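Usosside richtet Pausenecke im Büro Beltbridge neu ein

Lesezeit: 2 Minuten
September — von Marion Tosh

Die Bürogemeinschaft Usosside hat an ihrem Standort Beltbridge eine Pausenecke eingerichtet. Mittelpunkt ist ein runder Holztisch, an dem die Mieter kleine Mahlzeiten zubereiten und essen können. Der Glasteller kommt aus dem gemeinsamen Geschirrbestand.

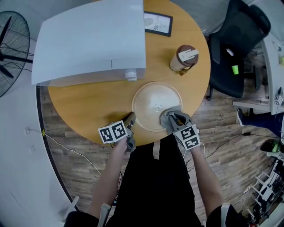 Das Angebot steht allen 21 Mietparteien offen. Für Umbau und Ausstattung waren 2000 Euro vorgesehen, die Planung übernahm das Büro Baird. »Viele haben bisher am Schreibtisch gegessen«, sagt Jacqueline Ferrand, Standortleiterin in Beltbridge. »Jetzt gibt es dafür einen festen Platz — mit Blick auf die Glaswand und ein paar Schritte weg vom Bildschirm.«

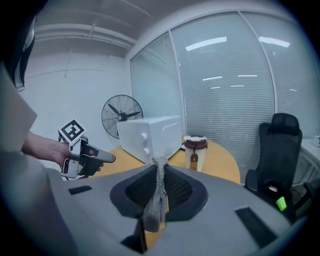 Eigene Becher dürfen stehen bleiben, solange der Tisch bis 18 Uhr abgeräumt ist. Geschirr wird nach Gebrauch gespült.
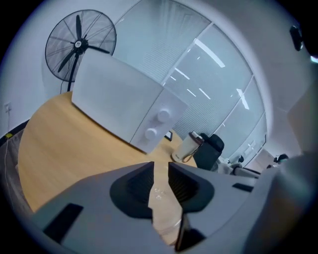

Marion Tosh

Das weiße Gerät mit den zwei Drehknöpfen bleibt auf dem Tisch, der schwarze Standventilator dahinter an der Wand. Nach drei Monaten will Usosside die Mieter befragen und über eine zweite Ecke entscheiden.

Pressekontakt: Usosside, Marion Tosh — © Usosside — Nach oben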